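Workshop tips: sharing a bench with the arms

Notes for bench staff on working next to automated handling. They apply to any table where a person loads, clears or checks what the arms pick up. 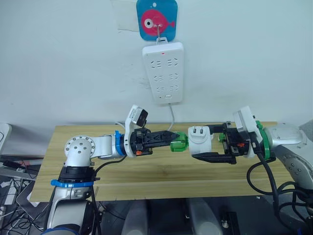 Plug adapter in the right gripper, green translucent piece in the left.

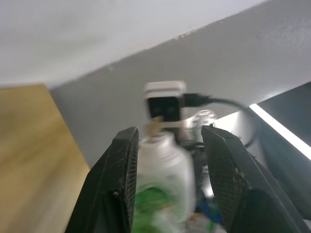
Bisovby, July 2022

When the handling cell went in at Åberg, the job at the bench changed more than the bench did. Staff who used to pick and pass parts by hand now set out stock, watch grips and deal with rejects. The tips below were collected by Elsa Lunde from both shifts.

Cables. Route arm cables so that they hang clear of the front edge at full reach. Check the loop with the arm extended and again with it folded. Anything that can snag a sleeve can also pull a connector.

Power. Hang the socket strip on the wall, off the work surface. Keep the switch within reach of the person standing at the bench. A stick-on hook is acceptable for a light strip; replace it every December.

Finger pads. Textured pads collect dust and the grip on smooth plastic suffers. Brush them dry at the start of the shift. Use a damp cloth only with the power off, and let the pads dry before restarting. Change pads at 1,000 cycles or when the pattern is worn flat, whichever comes first.

Bottles. Hold the body below the shoulder. Gripping at the cap puts the load on the thread and the bottle swings. Soft bottles need a lower force setting when half empty, so sort them by fill level before loading.

Small rigid parts. Present plugs and adapters with the prongs facing the same way. A mixed tray costs more time in regrips than it saves in loading.

Cameras. Wipe the lens with a dry microfibre cloth. Do not move a fixed camera to clear space, even by a finger's width. If one has been knocked, log it in Wuvis and stop the run until the position has been checked.

Working hours and rotation. Watching a machine is more tiring than it looks. At Åberg the limit is 2 hours at the cell, followed by a turn at packing or goods in. There are six people on the rota and all six are trained to stop, clear and restart, so a fault no longer waits for the setter.

Hand skills. Keep one bench for manual work. Odd sizes and damaged stock from Ulora still go there, and new starters spend their first week on it before they are shown the cell controls.

Restart order: hands clear, tray seated, grippers open, then power.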